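April
Von Leonilde Veloso

Am Morgen, bevor in der Halle von Undton die erste Aufnahme läuft, liegen die Handgreifer schon auf dem Tisch. Cirilo Cuautle nimmt jeden einzeln in die Hand und drückt die Finger zusammen. Er hört zu. Wenn es knirscht, kommt das Gerät zurück in die Werkstatt.

Mit diesen Greifern sammelt die Firma Bewegungen für ihre Roboterzelle, die intern Drareck heißt. Ein Mensch führt das Gerät in der Hand, die Kamera darauf nimmt den Weg auf, und später soll der Arm in der Zelle dasselbe machen. Deshalb muss der Handgreifer möglichst genau so gebaut sein wie der Greifer am Arm. Schon eine Kamera, die ein wenig schief sitzt, verdirbt die Arbeit von einem ganzen Vormittag.

Cuautle hat früher bei Ballness Spindeln repariert und sagt, die Arbeit sei ähnlich geblieben. Man sucht das Spiel, man beseitigt es, man schreibt es auf. Am meisten leiden die Schrauben unter der Kamerahalterung. Er zieht sie nach 300 Aufnahmen nach, immer über Kreuz und immer mit demselben kleinen Drehmomentschlüssel.
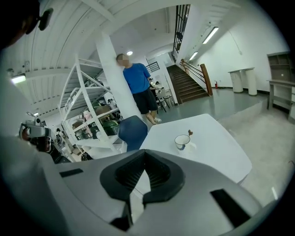
Danach folgt die Kalibrierung. Cuautle hält eine Tafel mit Schachbrettmuster vor das Objektiv und dreht sie langsam in sechs verschiedene Lagen. Das Weitwinkelobjektiv biegt gerade Kanten nach außen, und die Software muss diese Biegung kennen, bevor sie Abstände berechnet. Stimmt der Wert nicht, greift der Arm neben den Gegenstand, und man sucht den Fehler zuerst an der falschen Stelle. So ist es im Winter passiert. Das Team hat sieben Tage lang an der Steuerung gearbeitet, und schuld war ein Objektiv, das sich im Gewinde gelockert hatte.

Seitdem bekommt jedes Objektiv einen Tropfen Sicherungslack. Die Führungen der Finger werden am Freitag gereinigt, mit einem trockenen Pinsel und ohne Öl, das nur den Staub festhält. Die Ersatzfinger druckt die Werkstatt Ochoa im selben Ort. Cuautle hat gern einige davon in der Schublade, denn an den Spitzen nutzen sie sich schnell ab, besonders bei Übungen mit Geschirr.

Die Zelle selbst verlangt weniger Pflege, als ich gedacht hatte. Cuautle prüft die Kabel am Handgelenk des Arms, fährt ihn in die Nullstellung und vergleicht die Marken an den Gelenken. Dann montiert er den Greifer, wieder über Kreuz, und trägt die Nummer in sein Heft ein.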